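Giving up the tumble dryer
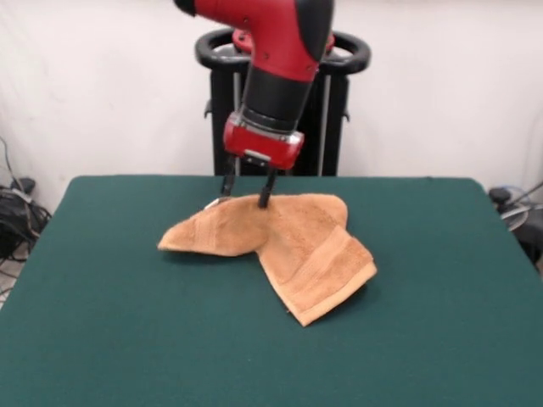

Towel on the green table.

We moved to Nundley in April and left the old dryer behind in the Voltham flat. It was worn out and I didn't want to pay for another before we'd tried going without.

Towels were the hard part. Shirts dry overnight on the rack in the back bedroom, but bath towels took 2 days and smelt of it. Viola told me to stop using softener and to give each one a good shake before hanging it. I also run a second spin now, 14 minutes, and leave the window open a crack. They come out a bit stiff. Ernő complained for a week and then stopped.

I still haven't sorted out bedding. Last Sunday's double sheet went over the banister and then over two doors, and the hem was damp at bedtime. A ceiling airer is probably the answer, if the plaster will take it.

Recent posts
Seven jars of plum jam
The bus to Flondby
Mending a zip

Contact | © Notes from Nundley | Back to top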